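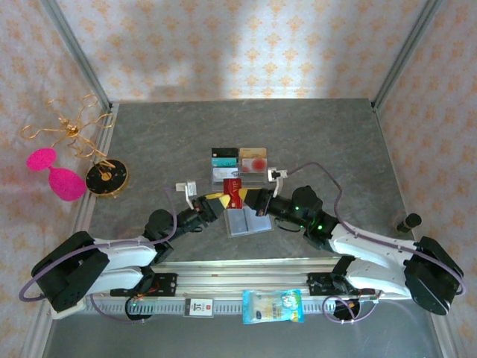
Two arms, one red card, and the clear sleeve lying open in front of them.

I spent a good chunk of May with the Windgate two-arm bench setup, and I went in with one question: can a machine take over the small, boring jobs around my shop yet? I sell collectible and membership cards by mail, so my boring job is sleeving. Card out, card in, next card. I do it in front of the TV and I'm fast.

The Windgate is not fast! Over the whole trial it got through 427 cards, and I've done more than that over a long weekend. But it was gentler than I expected. The yellow fingertips don't clamp down the way I feared, and passing a card from one hand to the other is its best trick. I could watch that all afternoon (and I did, with coffee).

Sleeves are where it struggles. A card is stiff and behaves itself. A sleeve is thin, see-through and floppy, and it slides around if you so much as breathe on it. My worst run was 18 misses in a row before I gave up and went to lunch. Honeylyn Galang, who packs orders with me, thought a weight on the back edge of the sleeve would fix it. It helped a little.

Setup took me two evenings. The manual from Larton, who make the thing, is fine up to the part about lining up the two arms, and then it sort of wanders off. Their support guy, Venkatesh Hegde, walked me through it on the phone and was very patient with me. Also, plan for the cables. They loop out past the elbows and want more room than you'd think.

So would I buy one? At the $2,000 a month they quoted me, no, not for cards. If you've got one stiff, flat item and a job that never changes, ask for a trial and see. For my sleeves it's still me and the TV. I've asked to try it again when the softer fingertips come out.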